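3. When the Contract News and the Personal News Land Together

This section picks up where the coding of the articles left off.

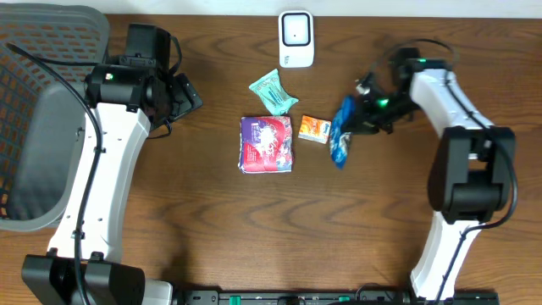 Figure 3. Tabletop with two arms and a small group of packaged items.

Do fans read a contract story differently when it comes with an engagement or a new baby attached? They do, and the difference is mostly in how long they stay with it and what they remember about the money.

I went into this part of the study expecting very little. My hunch was that people who follow a team want the numbers, and that the wedding stuff gets skimmed. Juniper Alcantara, who coded the articles with me, bet me a lunch that I had it backwards, and I still owe her that lunch.

We worked with 901 reader comments left under stories about athletes signing extensions. All of them came from Altside, a regional sports site that lets people post without an account, so the comments are messy and often very funny. We sorted the stories into two piles. One pile stuck to the deal itself: years, salary, bonuses. The other mixed the deal with something from home – a proposal, a new house, a kid's first game.

Under the deal-only stories, readers argued about value. Was he worth it, could the team still pay a decent left tackle, that kind of thing. Under the mixed stories the arguing didn't go away, but it started later in the thread and it was softer. People said congratulations first. Then they complained about the cap.

I also sat down with 16 fans in February and had each of them read one story of each type. Afterward I asked them to tell me the terms of both contracts from memory. Only a handful got the length of the deal right in the mixed story, and up to 12 of them got it right in the plain one, depending on how strict you are about a person saying "four or five years." Tamsin Kincaid (2) found something close to this with retirement announcements, though her readers were older and saw their stories in print.

One fan told me she remembered the ring and the restaurant and "a lot of money." I like that quote a lot, and I think it sums up the mixed pile pretty well. Another fan, a man who runs a fantasy league at work, remembered every dollar in both stories and couldn't tell me which player was getting married.

I should say where this is weak. Altside readers mostly follow football, and I don't know if basketball or soccer fans would act the same way. The athletes in our stories were also already popular. A proposal from a player the crowd is booing might get a very different welcome, and we had too few of those stories to say anything useful. Section 4 takes up the headlines, where the split between the two piles gets a bit harder to see.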